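Huile-cire Nutcombe : mon avis après un hiver

Bon, j'ai craqué en janvier pour le bidon de 500 ml, après avoir bataillé des années avec la cire de ma grand-mère. Ça s'étale tout seul au chiffon, l'odeur part en une nuit (fenêtre ouverte quand même !) et les ronds de verre ne marquent presque plus. Seul bémol, le bouchon, une horreur à dévisser avec les doigts gras. Mon amie Ánh Đặng préfère la Crabtree, plus mate, mais à 60 euros je passe mon tour.

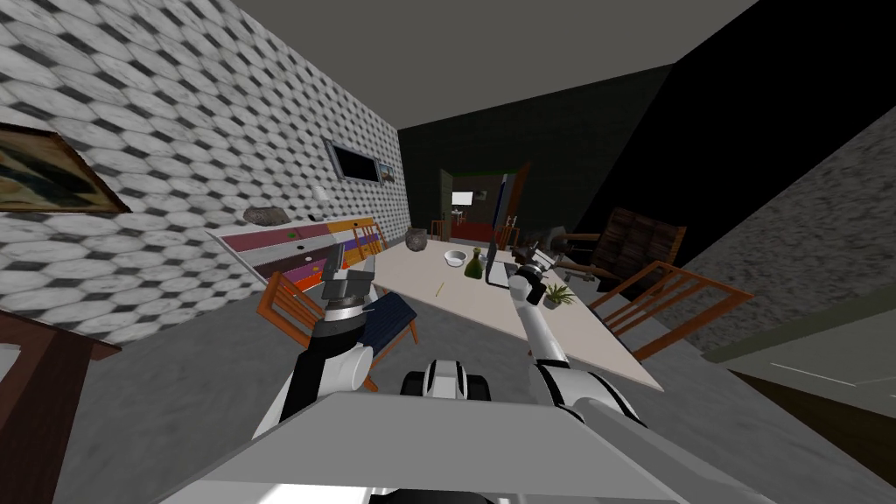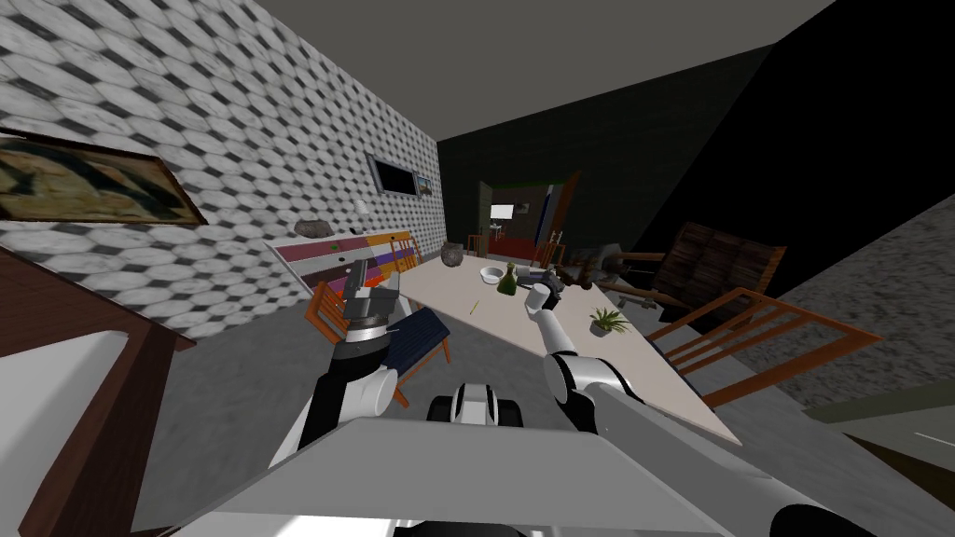 Combien de temps faut-il attendre entre deux couches ?

Comptez 17 heures, c'est ce que j'ai fait pour les miennes, avec un petit ponçage au grain 140 entre les deux. J'ai essayé de tricher un soir, tout collait au réveil.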